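Workshop notebook, December 17, 2021
V. Nilsuwan

Scagliola, test plates for the Sollwood job, second round

Continued from the pages of September, where the first plates were made with too much glue and did not set before evening. I have written there that the glue water was "normal strength", and now I cannot find what normal was. From today I write all the weights.

Glue water: 80 g dry hide glue (the Merkano pearls, new bag) soaked in cold water overnight, then warmed in the double pot. I did not let it boil. I let one spoon of it cool on the glass and it made a weak jelly, which I think is the right sign. The old bag made a harder jelly with the same weight, so the two bags should not be mixed.

Plaster is the fine one, sieved two times. There were still lumps in the second sieving, from the bottom of the barrel. Please close the lid of the barrel.

Plate A. White dough with gray veins. I made the dough like bread, cut it in pieces of the size of a walnut, and rolled each piece in the dark slurry before packing them in the mold. After cutting, the veins are closed rings, and it looks like a sausage. The customer showed us marble and marble does not have rings. I keep the plate for comparison but it is not for showing.

Plate B. Same dough, but I tore the pieces by hand and pressed them flat, then slurry only on one side. Much better. The veins are open and they change thickness. In one corner the slurry was too wet and ran into the white, so it is a dirty area there of maybe a hand wide.

Plate C. Method of the silk threads. The threads are soaked in the color, laid across the wet plaster, covered, and pulled out after the first set. I pulled after 27 minutes and this was late, two threads broke inside. I will try again with shorter waiting and with new threads. The lines which came out well are very fine and sharp, and I believe Clatosholm did it this way in the old stair hall panels, although in their papers they mention only "thread" and no time.

About the pattern itself. I have looked at many tops during the week, real stone and printed and drawn ones, to understand how big the veins should be for a surface which people see from standing height. On a wall panel a big vein is nice. On a counter the eye is near and the same vein looks like a crack. My opinion is that for Sollwood we should go smaller than on the drawing.
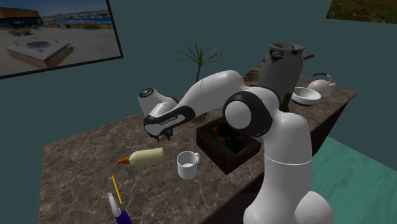
Marble-patterned countertop, computer rendering.

Color notes. The black from Kpodo is strong and it goes gray-blue when the plaster dries. I did not like this at first. With a little raw umber it becomes warmer, I used 6 g black and 9 g umber for the slurry of plate B. For plate C the black was alone, so the two plates should not be compared for color, only for the line.

The yellow ocher is finished. Somebody has written "ordered" on the tin but without a date.

Polishing. Only plate A until now, because I was not afraid to spoil it. Coarse stone, then filling the small holes with glue water and plaster of the same color, then waiting, then the middle stone. The holes opened again in the middle step – so the filling was too thin, or I did not wait enough. I think the second. Next time I leave it overnight between each stone, also when it feels dry.

Linseed oil is not to be put on any plate before the white is fully dry, it makes a yellow stain and we had this already.

To do:
plate D, torn pieces again, slurry thicker
repeat threads, pull earlier, write the time on the mold
weigh plate B every morning until the weight stays the same
ask Sollwood if the front edge is round or straight, the drawing shows both

Plates B and C are on the upper rack, face up. Do not stack.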